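Frequently Asked Questions

Renting a furnished room or apartment at Ospina House

How long do I have to stay?

The shortest lease is two months. Most tenants sign for longer, and you can extend month to month after the first term as long as the unit isn't already promised to someone else. Ask the office early if you think you'll want to stay on, especially in September, when the building fills up.

What does "furnished" include?

A bed and mattress, a closet or wardrobe, a table, chairs, curtains, and a lamp. Apartments also have a sofa. Sheets and towels are not included, but you can buy a starter set at the office or bring your own. Beds in the rooms are twin size. Beds in the apartments are queen size.

Are utilities part of the rent?

Water, heat, trash pickup, and internet are included. Electricity is included in the rooms and billed separately in the apartments. The apartment bill comes from our meter reading and is added to your rent statement the following month.

How do I apply?

Fill out the form on the Apply page and upload a photo ID and proof of income. Students can send an enrollment letter and a guarantor form in place of the income papers. Nayeli Marulanda handles applications and will write to you by email. If anything is missing she'll tell you which page to redo.

Is there an application fee?

No. You pay nothing until you sign the lease. At signing we collect the first month's rent and the deposit.

When do I get my deposit back?

We inspect the unit after you move out and mail a check to the forwarding address you gave us, along with a list of any deductions. Normal wear is not charged. Missing keys, burn marks, and holes from wall anchors are. Picture hooks are fine — just leave them in place when you go.

Can I see a unit before I sign?

Tours are on Tuesday afternoons and by appointment. If you live out of state, we can do a video call and walk you through the unit you'd be renting. Please check whether it's on the Skotton Street side or the courtyard side. The street side gets more light and more bus noise.

Do you allow pets?

Cats are allowed in the apartments with a signed pet form. Dogs are not allowed, except for assistance animals. Fish tanks are okay if they're small enough to move by hand when empty.

Where do I pick up my keys?

At the office, Room 83, next to the mailboxes. Bring the ID you applied with. If you're arriving after 6 p.m., call ahead and Alcides Palomino will set up the lockbox for you.

What if I lock myself out?

During office hours, come to the desk and we'll let you in at no charge. After hours, call the number on the back of your key tag. There is a fee for late-night lockouts, and it goes on your next statement. 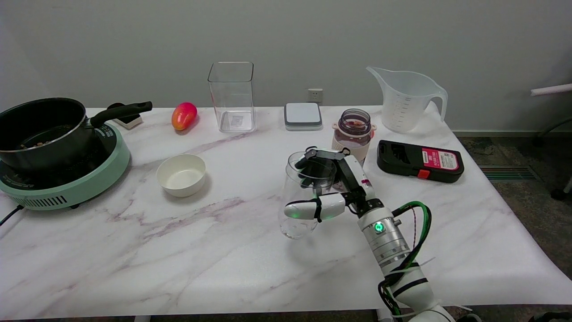 How do I report a repair?

Use the Repairs tab in your tenant account. Put your unit number in the first line and tell us whether we can come in while you're out. Leaks, no heat, and broken door locks should be phoned in at any hour. Press 2 for the emergency line.

Where does my mail go?

Each unit has its own box in the lobby. Write the unit number on the second line of your address or the carrier may return it. Packages too big for the box are held at the office, and you'll get a text when one comes in.

Is there laundry in the building?

Yes, in the basement, open from 7 a.m. to 10 p.m. The machines take cards only. If one stops mid-cycle, write down the number on the door and tell the office so we can refund you.

Can I have overnight guests?

Yes, for short visits. Anyone staying longer than a week has to be added to the lease. Roommates should agree on guests between themselves first.

Can I switch units during my lease?

Sometimes. It depends on what's open, and you would sign a new lease for the new unit. Write to Ekaette Igwe with your move date and the kind of unit you want. Your deposit carries over once the old unit has been inspected.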